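Support > Desk and Craft Storage > Flestton Clear Organizer > Set-Up Guide

Section 2: Setting up the divided box and the storage tube

Read this section through before you start. Setting up takes a few minutes and needs no tools.

2.1 Prepare the work surface

1. Clear a flat table. Good light from one side makes the edges of clear plastic easier to see.
2. Lay a sheet of white paper or board on the table. Clear parts scratch when they are slid across bare wood or grit.
3. Wash the box in lukewarm water with a drop of dish soap. Rinse it and pat it dry with a soft cloth.
4. Wipe the tube with a damp cloth. Do not put it in the dishwasher.

CAUTION: Do not use glass cleaner, alcohol or scouring pads on clear parts. They cause fine cracks and cloudy patches that cannot be polished out.

2.2 Check the tube

The white tube is for long, thin items such as knitting needles, brushes and pencils. It is kept upright with the wide rim at the top.

1. Stand the tube on the table, rim up.
2. Find the seam that circles it, nearer the rim than the bottom edge.
3. Run a fingertip around the seam. It should feel even all the way around.
4. Run a fingertip around the rim and check for rough spots.
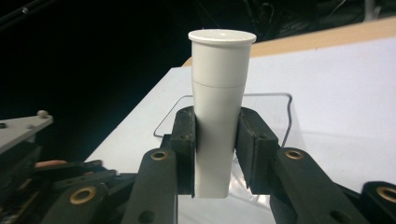
5. Lower items in one at a time, points down. Dropping a handful in at once can tip the tube over.
6. Leave enough room to get two fingers inside the rim.

NOTE: Do not try to twist or pull the tube apart at the seam. If the seam has opened in shipping, stop and contact the Sarngate service desk. Have part number 1205 ready.

2.3 Set up the box

The box is open at the top and is split up by clear dividers. Sort your items before filling it, and keep the smallest pieces for the narrow compartment.

1. Place the box on the white sheet with the rim facing up.
2. Look down through the box and check each divider from above. A lean is easier to see from there than from the side.
3. Wipe dust out of the corners where the walls meet the floor. A dry cotton swab works well. 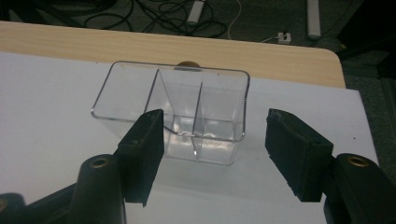
Fig. 2. Clear box with its inner dividers, on a white sheet.

4. Put the heaviest items in first, against the outer walls.
5. Fill the narrow middle compartment last.
6. Stop filling below the rim.

CAUTION: Keep the total load under 300 grams in any one compartment. Too much weight on one side bends the divider and can split the floor of the box.

2.4 Choosing a place

Keep both parts away from radiators and out of direct sun. A shelf or drawer at least 28 cm deep leaves room to lift the box out by its rim with both hands. Always empty the tube before moving it.

Small beads and pins should go in a lidded container, out of reach of children.

Related guides
Rashti Drawer Liners: Cutting to Size
Butetville Shelf Risers: Assembly
Cleaning and Storing Clear Plastic
Ordering Spare Parts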